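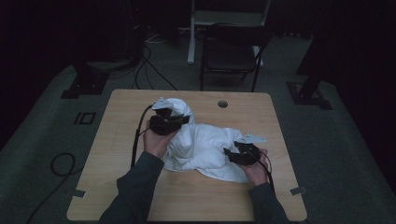
June, cloth folding, second batch

What a good morning! We started at 8 with the hand-held grippers and kept going until lunch, and I think this is the first session where I really believed we'd get a usable set out of it. Embla did most of the demonstrating, I took over when her wrists got tired, and Alvar sat at the laptop and checked each take as it landed. 269 takes on disk, and Alvar has thrown out 4 so far (tracking dropped at the start in all of them).

The change from last time is how the cloth begins. In the first batch we laid it down half open every time, and the model learned precisely that: give it a half-open cloth and it folds nicely, give it a proper heap and it paws at the top. So now every take begins with a crumple. Pick it up, scrunch it, drop it on the table, and no fixing it afterward, even if it lands ugly. Ugly is what we want. The heaps with one tall twisted bit and the rest slumped off to the side are my favorites, because you have to decide which part to grab, and you can feel yourself deciding.

Things I noticed while demonstrating:

Left gripper goes to the high part first, right one looks for an edge. I do this without thinking and so does Embla. Märta is left-handed, so I'd love to get 100 takes from her before we train, to see whether it comes out mirrored.

Slow down at the regrasp. When I rush it, the jaws close on two layers and I only find out when I pull. I kept those takes in and tagged them as recoveries – they may turn out to be the best thing in the batch.

Cables. Keep them slack and off the cloth side. Twice I pulled the right one tight in the middle of a spread and had to let go early. Vidar suggests clipping them at the elbow, will try it next session.

White cloth on a pale table is harder than I expected for finding edges. Linnea wants to swap in a darker one. I'd rather finish the white set first and then do a dark one the same length, so we can compare them properly.

The tape tabs at the table's near corners stay where they are, please! I line myself up on them before each take and it saves a lot of fiddling.

Ran a quick training job over lunch on the first part of the batch, just for a look. Loss curve is smoother than batch one all the way down. Too early to say anything, but I've been grinning at it.

To do: finish tagging recoveries (me), copy everything to the Jurnach drive (Alvar), ask Märta about tomorrow, wash the cloth.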